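4.3 Dressing the hoses and cables (Pokex picking cell)

Do this after the gripper is bolted on and before anyone gets ambitious with the speed slider. The arm can reach every corner of the bin. The hoses can too, if you leave them enough slack, and they will come back with a souvenir.

Caution: Press the stop button and shut off the air at the wall before you start. Air stays in the line after the valve is closed – bleed it at the regulator.

1. Run the yellow cable and the black hoses together over the arm in one loop.

2. Tie the loop at the top. Snug will do. A tie pulled tight enough to dent a hose is too tight, however satisfying the click.

3. Push the thin tubes fully home in the green fittings at the gripper, then tug each one. If it comes out, it was never in.

4. Jog the arm down into the front compartment at the slowest setting and watch the loop, which will be far more interesting than the gripper. Nothing should drag on the rim.

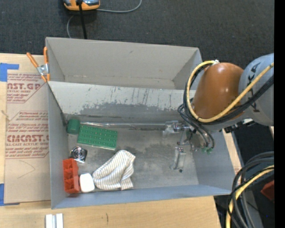

5. Repeat over the rear compartment, then turn the wrist both ways to its limits.

Note: Scuffs on the divider do no harm. Fresh ones every morning mean step 4 was skipped.

6. Check the ties again after 600 picks. Dehua Gu keeps the spares at Zestivdale and would like to be asked first.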